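Posted in: Home & Garden > Damp, Air & Heating
Reading time: 2 minutes

Musty smell in spare room after painting over damp patch

Mimoza Perić
We moved to Ferkholm last October and the spare room has smelt like an old tent ever since. There was a damp patch on the outside wall, so I wiped it down, let it dry for a fortnight and painted over it with a tin of Clirnum stain block (17 quid, ouch). The patch hasn't come back but the smell has! It's worst first thing in the morning with the door shut. I do dry washing in there – I know, I know.
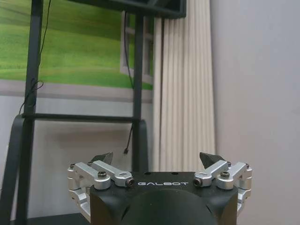

Does paint seal a smell in, or should it have gone by now?
Stain block covers the mark and does very little for a smell that has got into carpet, curtains or the plaster itself, so those need airing or washing separately.

That much I got from the man in the paint shop. What do I do next, short of ripping the carpet up?

Dušan Radulović
Stop drying washing in there. Sorted mine.

Danjuma Haruna
Bit harsh, Dušan, but he's right about the washing! We had the same thing in our flat in Clasden and went round in circles for a whole winter. I'd start outside – look at the gutter above that wall when it's chucking it down, and check that soil isn't piled up against the bricks. Ours was a blocked downpipe and the builder had it cleared in 2 hours.

Then get a cheap humidity meter (mine's a Csonka, nothing fancy) and leave it in there overnight with the door shut. If it's still reading over 60 per cent in the morning, you want more air moving through. Pull the bed away from the outside wall too, and lift a corner of the carpet to sniff the underlay. Horrible job, but you'll know straight away.

People will tell you to buy an air purifier. They're good for dust and pollen, and one with a carbon filter can take the edge off a smell, but it won't dry a wall out. For that you need a dehumidifier, and they're different machines even if they look alike in the shop.
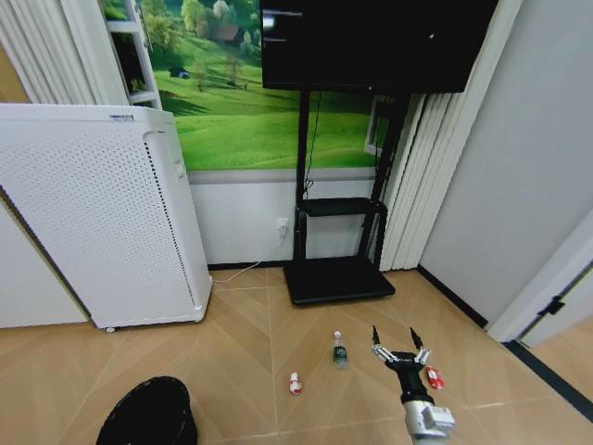
Related: getting smells out of curtains
Svetozár Procházka
White vinegar in the rinse, then hang them outside on a windy day. Worked on my lined ones, though the hems took two goes.

Last updated: October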